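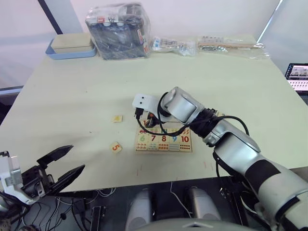

木製の棚板・引き出しの手入れ:研磨とオイル仕上げの手順

Plekico 工作メモ 2023-06-16

無垢材の棚板や引き出しの前板を塗り直す場合の標準的な手順。対象は旧塗膜が薄い室内用の部材とする。厚いウレタン塗膜が残っているものは、先に剥離剤で落とすこと。

1. 下地の確認
目立たない箇所に水を一滴落とす。すぐに染み込めば素地が出ている。玉になって残る場合は塗膜かワックスが生きているため、オイルを塗っても吸い込まない。ワックスはペイントうすめ液を含ませた布で拭き取り、換気しながら完全に乾かす。

2. 研磨
紙やすりは120番、180番、240番の順に使う。番手を飛ばすと前の傷が残り、オイルを塗った後に目立つ。必ず木目に沿って動かし、平面では当て木を使う。角は最後に240番で軽く二、三回なでる程度にとどめる。小口は吸い込みが多く色が濃くなるので、320番まで上げておくと面との差が小さくなる。
研磨粉は刷毛と掃除機で取り、固く絞った布で拭く。毛羽が立ったら乾燥後に240番で軽く落とす。

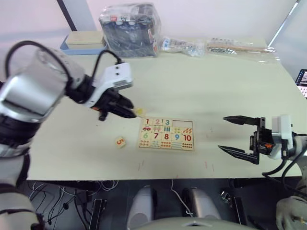
木枠の数字パズル盤と小さな木製タイル

3. オイルの塗布
布に少量を取り、薄く伸ばす。15分置いてから余分を乾いた布で拭き取る。拭き残しはべたつきの主な原因になる。12時間以上あけて2回目を塗る。当方ではSchoutenの523(クリア)を使用。気温の低い時期は乾燥時間を倍にみる。
棚板は裏面にも同じ回数を塗る。片面だけの塗装では表裏の吸湿に差が出て反りやすい。

4. 布の処分
乾性油を含んだ布は酸化熱で自然発火することがある。丸めて放置せず、使用後すぐに水に浸し、自治体の区分に従って捨てる。

5. 引き出しの滑り
動きが渋い引き出しは、抜いて側板の下端と桟を見る。光っている部分が当たり面なので、そこだけを180番で削る。一度に削る量は少なくし、そのつど差し込んで確かめる。仕上げに固形のろうを薄く擦り込む。すり桟にはオイルを塗らない。
梅雨時に合わせて削ると冬に隙間が大きくなるため、調整は9月以降の乾いた日に行うとよい。

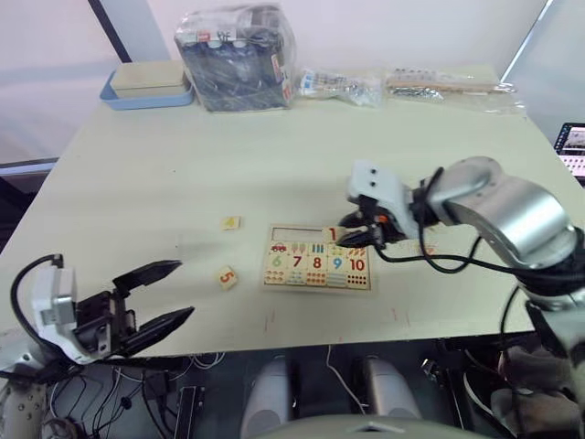
赤い「1」のタイルと、盤の左上の空いたくぼみ

6. 日常の手入れ
乾拭きを基本とし、水拭きの後は水気を残さない。輪染みが付いた場合は、その部分を320番で軽く研磨し、オイルを薄く塗って周囲になじませる。アルコールを含む洗浄剤は使わない。

関連項目:蝶番のねじ穴の埋め直し/当て木の作り方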